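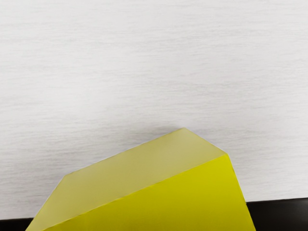
Yellow block, white wall (render)

Nenach boards > Online life > Dating apps and sites

Thread: Brumex bringing back star ratings, anyone else leaving?

ruaridh_o
2018-05-09
So got the email this morning. Brumex are putting ratings back on profiles, one to five, and you can't switch it off unless you pay. Been on there since the old Polat days when it was basically a message board with photos. Met my ex on it, met two good mates on it. Not sticking around to be marked like homework.
Anyone got a decent alternative? Live near Londcombe so not exactly spoilt for choice.
Ruaridh Ogilvie

tinpotkettle
Same email here. Deleted it thinking it was spam lol. Is it everyone or just the free accounts?

ruaridh_o
Everyone gets rated. Paid accounts can hide the number. So you pay to not be embarassed basically

marsh_hen
Think people are overreacting tbh. They were always scoring you, just behind the curtain. How do you think it picked who came up first? At least now I can see it.

duygu_d
Disagree with marsh_hen. A hidden sort order is one thing. A number next to my face that my students could look up is another. I teach evening classes, small town, they do look.
Last time they tried this I got 107 ratings in a week and spoke to four people. None of the ratings came with so much as a hello.

marsh_hen
Fair point on the students. But can't you set it to members only?

duygu_d
Members only means anyone with an email address.

oldsocks68
Was on Polat when they had the first version. Women got rated by everybody, blokes got rated by hardly anyone. My sister packed it in over that. Had a 68 percent score or something, it was percent back then, and some fella messaged her just to tell her why. She still quotes it at him in her head.

gaz_w
bit dramatic. its a dating site, your being judged on looks whatever. thats the whole point of swiping

oldsocks68
Swiping past someone is private though. Nobody goes round with the tally pinned on them.

gaz_w
suppose. still wouldnt pay to hide it

tinpotkettle
How much is the paid one now?

ruaridh_o
27 quid for three months. Was less in March.

tinpotkettle
Jesus

marsh_hen
Ok that IS cheeky

pollyb_
Re alternatives. There's a walking group does the Londcombe side, mixed ages, half of them single and not saying so. Otherwise the bigger apps but set your distance wide. I had mine on ten miles and got the same nine people for a year, one was my dentist

duygu_d
There's a petition going on the Brumex help forum, 647 names when I looked at lunch. Search my name, Duygu Demirtaş, I posted the link under it. Mods here don't like outside links so not putting it up.

gaz_w
petitions never do anything

duygu_d
The last one got ratings taken off. Took them two months but they went.

gaz_w
and now theyre back

ruaridh_o
Signed it anyway. Polly what day's the walk? And do you need proper boots

pollyb_
Sundays, half nine, car park by the church. Trainers are ok if its been dry. Will pm you teh organiser's number

marsh_hen
Checked my settings and the opt out box is greyed out on mine. Anyone on the app rather than the website see the same?

tinpotkettle
Greyed out on both for me.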